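Call for Participants: Good Practice Working Group for Robot Work Rooms

We are looking for people with strong opinions about cables.

More exactly, we are looking for 40 people who work in or next to rooms where robots are taught household jobs, and who would be willing to help finish a written code of practice for those rooms. The code exists. It is in its fourth draft and has attracted 1,234 comments, a good share of them about the word "should."

The Planusus Code started as a single sheet taped inside a cupboard door in Sedcombe. It said to turn things off before leaving and to put the grippers back where you found them. It is now much longer and covers floor markings, handover between shifts, who may stand inside a robot's reach and when, storage of headsets, cleaning of headsets, and what counts as a trip hazard. The trip hazard section was rewritten in January and again after a member of the drafting group tripped.

Resier, which hosts the group, pays for the meeting room and the coffee. It does not get a vote. It has asked about this.

Who should apply

Operators, above all. Draft three was written mostly by people who manage operators, and it reads that way. If you spend your shift wearing a headset or folding the same shirt for a machine's benefit, you know things the draft doesn't. Technicians, cleaners, safety officers and people who share an office with a mobile robot are also welcome. You don't need to have read a standard before. Some of us have read quite a few and would not call it an advantage.

You do need to be able to disagree with a paragraph and then suggest a better one. We have enough of the first half.

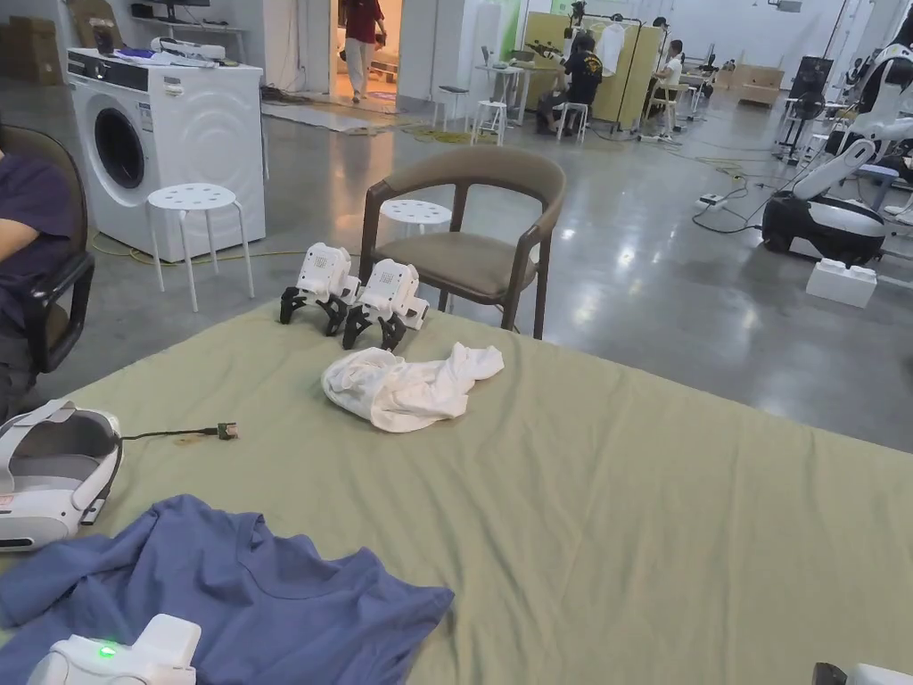 Posted by the Planusus drafting desk
16 Oct 2021 | Filed under: Calls, Working groups

What the work is

Participants join one of three small groups.

Floors and cables. Where a cable may run, what has to cover it, and whether a route that everybody steps over every day can still be called temporary. Expect feelings.

Work surfaces and hand-held equipment. Where grippers and headsets go between tasks, what may share a mat with the laundry, and how to label a device so the next shift knows if it is ready to use. The present draft says "a suitable location." We would like to find out where that is.

People in the room. Sight lines, walkways, seating near mobile bases, and the awkward matter of people at desks who have nothing to do with the robot but are well within earshot of it.

Each group meets online every other week for 90 minutes – it used to be two hours, until somebody noticed what the last half hour was being used for. Between meetings you'll read a few pages and mark them up. There is one day in person at Sedcombe, where the groups try out their own rules in a working room. Last time this cost us two clauses and most of an appendix.

What you get

A fee of $600 for the full term, plus travel to Sedcombe. Your name in the front of the published code, or left out of it if you prefer to go on having friends at work. Lunch on the Sedcombe day.

How to apply

Write to the drafting desk using the form on the Planusus site. Tell us what you do, what kind of room you do it in, and one rule you have seen ignored every single day. One page is plenty. Please don't attach your own code of practice. We received several last time, one of them with 1,716 numbered clauses, and we did read it.

Anyone who commented on draft three can apply. So can anyone we argued with about draft three – the two lists overlap a good deal.

Questions about access needs or shift patterns can go in the last box on the form. The box marked "Other" is for other.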